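3.2 Deck growth and the cost of saying yes

Players of deck-building games know they should turn down cards. They have read the guides, they have lost to their own bloated decks, and they will tell you so at length. Then the reward screen offers three cards and they take one. We wanted to know how strong this habit is, and whether a small change to the game could weaken it.

The test game, Brutstead, is a single-player deck builder with roguelike runs. A run crosses three regions (Flatden, Catterall and Madbridge, in that order) and each region ends with a boss. The player starts with a weak deck, mostly daggers and regret, and is offered a choice of cards after every fight. Skipping is always allowed. In the first build, the skip button was small and gray and gave nothing in return. In the second build, skipping paid 6 gold, enough for a third of a mediocre potion.

We logged 244 complete runs, split evenly between the two builds. Runs abandoned before the Flatden boss were dropped, which removed several players who had come mainly for the snacks. Each session lasted up to 94 minutes, and players could start as many runs as fit. Nothing was said about deck size beforehand. The tutorial mentions it once, in a text box that most players closed before it had finished opening.

Players on the first build entered Madbridge with a median deck of roughly 30 cards. Those paid to skip arrived with noticeably smaller decks, although the gold would not have bought them anything they wanted. Several spent it on the potion and died holding it.

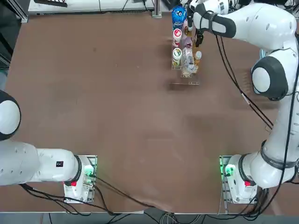
Figure 4. Tabletop with two white arms.

3.3 What players said they were doing

After each session we asked players to describe their deck in one sentence. The word "focused" was popular, including among owners of decks that held poison, armor, fire and a goat. When shown the list of cards they had picked, most defended each card on its own merits, and the defenses were often good. The goat is a strong card. It is simply of little use to a deck that draws it once a region.

A smaller group said they took cards to see what they did. We had coded these picks as mistakes, and we now think that was unfair of us. A player on an early run has good reason to try things, and losing at Catterall is a cheap way to learn what a card is for. We therefore recoded the first run of every session as exploration and left it out of the comparison in Section 3.4. The gap between the two builds narrowed slightly, as did our confidence in the word "mistake."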